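Clear the table before you go home

Posted 15 May 2025

I have worked at shared tables for most of my adult life, first in the packing room at Lolby and now in the workshop at Pleststead, and I have come to hold one firm view about them. A table that belongs to everyone should be bare at the end of the day. Tidy piles don't count.

The trouble with a tidy pile is that it looks finished. Someone squares up their papers, puts a mug on top and leaves, and the next person works round it. By the end of the week there are four piles and a space the size of a tea tray to work in. We had a long table at Lolby that could seat 13. In January, after the stocktake, I saw people eating lunch standing up at the window because there was nowhere to put a plate.

At Pleststead we have a rule of 24 hours. Anything left on a table longer than that goes into the bin beside it, and the bin is emptied into the store cupboard. You can have your things back, but you have to go and look for them. I thought this was harsh when I started. I lost a good pair of scissors and a notebook to it in my first month, and I was cross. I don't leave scissors out any more.

Some people say a bare table is cold, and that a bit of clutter shows work is being done. I understand that at home. My own kitchen table has post on it, and a bowl of keys, and I like it that way. But at home I know what everything is. On a shared table every object is a small question. Is it rubbish? Does someone need it? Even a scrap of screwed-up paper will sit there for days, as each person thinks it may be another's.

Furniture helps or hinders. The old Aydoğan benches had a lip at the back where screws and crumbs collected, and you needed a brush to get them out. A plain white top with rounded corners is far better – dirt shows up and one wipe deals with it. Trays are useful too, as long as they are shallow. Rasik sells a deep one which I would not have in the building. It holds 100 things and you can find none of them.

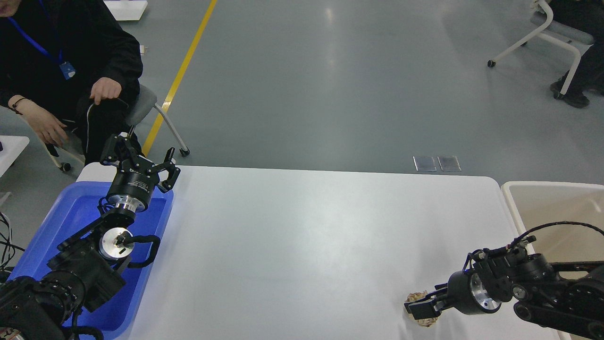

Chairs are the next argument. I would have them pushed in every night, without exception, and the floor swept while they are out of the way. It takes a few minutes and it is dull work, but so is hunting for a pen under somebody else's coat.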